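### 3.2 Seating layout and reported distraction

The second strand of the study dealt with how staff at the Gistcombe office placed themselves once fixed desks were withdrawn. Under the earlier arrangement each employee had an assigned desk with a pedestal drawer and a telephone. The assigned desks were withdrawn in April, after which staff could sit at any free place on either floor. No booking system was used during the period reported here. Staff were told only that personal items should be cleared at the end of the working day.

Participants were recruited through the internal mailing list. Of those who replied, 33 met the inclusion criterion of working on site at least three days a week, and all of them agreed to keep a diary. The diary asked for the time of arrival, the zone in which the participant sat, the main type of work done, and any interruption that the participant judged to have lasted longer than a minute. In total, 1156 entries were usable. Entries with no zone recorded were dropped, as were those made more than one day after the shift they described.

Zones were coded by the scheme set out in Nishimura (Section 2.4), with one change. The original scheme treats window seats and aisle seats as separate classes. At Gistcombe the lower floor has a single row of desks between the window and the aisle, so the two classes were merged there and kept apart on the upper floor. Two raters coded the floor plans independently. Disagreements were few and were confined to the area beside the print room, where the boundary between circulation space and work space is not marked.

Work type was grouped under three headings: screen work done alone, screen work done while talking with a colleague, and work away from a screen. The second heading proved the hardest for participants to apply. Several reported that a conversation across a desk would start and stop over the course of an hour while the laptop stayed open throughout (Figure 1). The diary instructions were revised after the first week so that any such period was entered as shared work if the talk took up more than half of it.
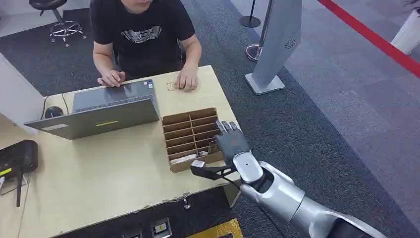 **Figure 1.** Laptop use at a desk, seen from the opposite side.

Interruptions were more frequent in the aisle zones than elsewhere, as expected. The size of the difference depended on work type. For screen work done alone, participants in aisle zones recorded an interruption in about twice as many entries as those at window seats on the upper floor. For shared work the two zones were close, and the difference was not significant once time of arrival was included in the model. Work away from a screen was too rare for a separate estimate and is left out of the remaining analysis.

Choice of seat became settled sooner than the Brirnwood study would suggest. By the end of the second week, 13 participants were using the same zone on every day they attended, and this group did not shrink over the rest of the diary period. Time of arrival was the strongest predictor of a fixed choice. Participants who arrived before 8:30 am could take the seat they preferred and tended to return to it. Those who arrived later moved between zones and gave lower ratings for control over their surroundings.

Four participants described the clearing of personal items as a larger burden than the loss of the desk itself. Their comments concerned chargers, reference binders and adjusted chair settings. The Kimovent chairs supplied to both floors have a tension control under the seat that must be reset by each user, and the diary had no field for time lost in this way. A measure of set-up time would be a useful addition to later versions of the instrument.

Two limits on these results should be noted. Interruptions were self-reported, and a participant absorbed in a task may not have recorded a brief one even where it passed the one-minute threshold. The sample also favoured staff with regular on-site hours, who had more chance to form a habit of seating than colleagues who attended once a week. The zone effects given in Section 3.3 are therefore reported with and without the participants who never changed zone.

The author thanks Jacqueline Coste for comments on the coding of the lower floor.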